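Mar 17, 2019

FOR IMMEDIATE RELEASE

Malou Kárason and Svend Vigfúsdóttir Are Getting Married, and I Get to Tell You First!

Hi everybody, Snædís Arnardóttir here. I've handled press for Malou Kárason since her very first season on Trotora, and I have typed a lot of announcements in that time (cast changes, the tour, that haircut). I have never had this much fun typing one. Malou and Svend Vigfúsdóttir are engaged!

If you watch Trotora you've probably been guessing for a while. The two of them have shared that yellow couch for 118 episodes, first as co-hosts who argued over the weather segment and then, well, as co-hosts who argued over the weather segment and drove home together. They kept things quiet for most of last year. Malou is a private person for somebody who talks for a living, and Svend simply likes keeping secrets.

The proposal was in December, at the Egilsson, the little theater where the show tapes its holiday special. The audience had gone home, the crew was rolling up cables, and Svend asked Malou to come back out and redo one line for sound. There was no line! Our stage manager, Bjartur Þorgeirsson, was in on it and had left one light on over the couch. Malou says she read the cue card twice before she understood it, because she thought it was a joke about her handwriting. Then she said yes, loudly enough that they heard her at the coat check.

"I had a whole speech and I got through maybe a third of it," Svend told me. "She kept interrupting. I should have planned for that."

Malou's version is a bit different. "I didn't interrupt, I answered early," she says. She'd like that printed exactly, so there you go. 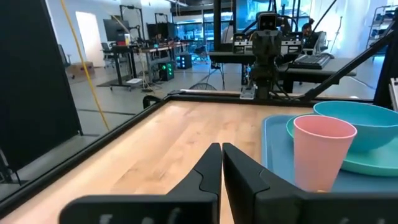 So when is the wedding?

They haven't picked a day yet, and when they do, it will stay in the family until it's over. The couple wants something small, with 125 guests at the very most, and Malou's aunts alone are going to put a real dent in that.

I can share a few other things. The ring is by Aušra Uibo, who made Malou's earrings for the Prulis Awards two years ago and has been a friend ever since. It's a plain gold band with a small green stone set a little off center. Svend picked the stone and Aušra talked him out of two others. She'd rather not take orders for copies, so please don't call the shop and ask (a few of you already have, and she was very nice about it).

Both hosts are staying with the show. I want to be clear on this one, as I've had the same phone call all morning. Trotora comes back for its new season as planned, the couch is staying, and there is no wedding special in the works. The producers asked. Malou laughed for quite a long time.

They will talk about the engagement on the season opener, though, and they've agreed to take questions from viewers. The opener tapes at the Egilsson with 200 seats in the house, and tickets go out by drawing through the show's mailing list. Last season more than 1,000 people put their names in for a single taping, so get yours in early and please enter only once.

For reporters: Malou and Svend will do one joint interview ahead of the opener, with Zasine magazine, and the photos from that shoot will be released to everyone the morning it comes out. They won't be doing other interviews for now. I'm happy to check facts, spell names (Vigfúsdóttir has an accent on the u, thank you) and pass along good wishes, which I've been reading to them over speakerphone.

Gifts are kindly declined. Cards can be sent to the Trotora office, and Bjartur has put a box for them by the stage door.

Press contact: Snædís Arnardóttir, Trotora press office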